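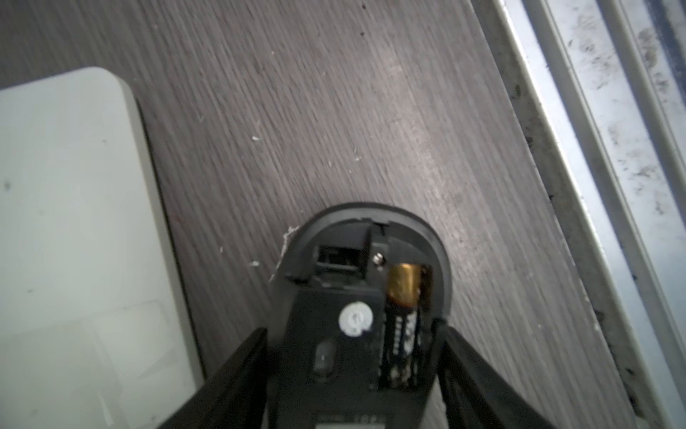
The Cullirura open day was a public demonstration of robotic sorting and disassembly held on March 21, 2019, at the Cullirura workshop of Skilau, a small automation firm. It was arranged to show a two-fingered robot arm handling discarded computer accessories, chiefly wireless mice, and was promoted under the title "Hands Off: The Self-Running Repair Bench." The event is remembered mostly for the distance between that title and what visitors saw.

Background

Skilau was set up to build feeding equipment for packaging lines and moved into electronics recycling later, when its founders took on a contract to empty batteries from returned office equipment. The work was done by hand. Loose batteries are a fire risk in shredders, and a wireless mouse is awkward for a machine: it is small, curved on top, often dark, and different makers put the battery cover in different places. The firm began a project named Miranda in October of the previous year with the aim of having an arm pick up a mouse, turn it over, open it and take out the battery.

Early announcements described Miranda as able to "process any mouse on the market." No list of tested models was ever published. A later leaflet, handed out at the open day, reduced the claim to "a wide range of common mice," and the firm's own engineers were more careful still when asked in person.

The demonstration

The bench had a gray wood-grain top with a metal strip along one side. The arm carried a pair of broad black fingers and a small camera near the wrist, whose view was shown on a screen facing the audience. The program promised four stages: picking, turning, opening and emptying. What was run for the public was mainly the first two, with the third carried out in advance by staff. The mice used in the main sessions were laid out with the battery cover already off and the battery still in its compartment.

With the mouse upside down between the fingers, the wrist camera had a plain view of the parts that the system was supposed to find: the open compartment with its AA battery, the sensor window and the round button on the underside. Valeriano Villalobos, who led the software side of Miranda, told visitors that finding these parts was the hard problem and that removing the battery was "mostly mechanics." Several of those present disputed this. Levering a battery out against a spring contact without cracking the shell is a delicate job for a gripper with two wide fingers, and people who had done the work by hand said that it was the step that took them longest.

The arm was slow. Each pick was followed by a pause while the software settled on a grip, and an operator stood by with a stop button and a keyboard. How often the operator stepped in became the main point of argument afterward. Skilau described the sessions as "supervised." Visitors who stood on the keyboard side said that some grips were chosen by the operator outright, and the firm did not deny it when the question was put in the closing talk.

Claims and figures

The handout gave the result of an internal trial in which the arm was said to have gripped and turned 204 mice out of 300. Skilau presented this as a strong showing for a first system. The sheet did not say how many different models were in the trial, whether failed attempts were repeated, or whether the mice were placed by hand in a favorable position. A trial on 300 copies of the same mouse would mean something quite different from a trial on a mixed bin, and the handout gave no way of telling which of the two had been run.

The same sheet put the number of registered visitors at 104. Attendance at the second session was thinner, and part of the group left for the refreshments before the arm had been restarted after a stop. No times per mouse were printed. Asked for one, Villalobos said that speed had not been a goal at this stage, an answer that is common at demonstrations of this kind and hard to check.

There was also no comparison with manual work. The earlier contract must have given the firm a good idea of what a person could clear in a shift, but the figure was not shared.

Reception

The fullest account of the day was written by Tamer Issa for Cludance, a newsletter read by scrap dealers and repair shops in the region. Issa found the arm "steady and rather likable" and thought the camera view was the best part of the visit, as it let people see what the machine had to work with. He was less taken with the title of the event. "I watched for most of an afternoon," he wrote, "and I did not see one battery leave one mouse without a person's fingers being involved."

Issa also raised the question of cost. The leaflet spoke of savings but gave no price for the arm, the fingers or the staff time needed to watch it. A repair shop with a drawer of old mice has no use for such a bench, he argued, and a large recycler would want to know how it dealt with broken shells, leaking batteries and mice with built-in cells. None of these was shown.

Skilau replied in the next issue. The reply stated that the event had been meant as a look at work in progress and that the word "self-running" referred to the long-term aim of the project - a reading that the poster, which had no such note, does not support. The firm did not dispute Issa's description of the sessions.

Some visitors were kinder. A group of 23 vocational students attended the first session and were allowed to place mice on the bench themselves, a part of the day that was not on the program. Their instructor reported that they learned more from the missed grips than from the clean ones, and asked for a return visit.

Later development

Miranda continued under the same name with a narrower purpose. Later material from the firm describes it as an aid for sorting and presenting items to a human worker, and battery removal is listed under planned features. The phrase "any mouse on the market" no longer appears. A second open day was announced twice and had not been held when the project page was last updated.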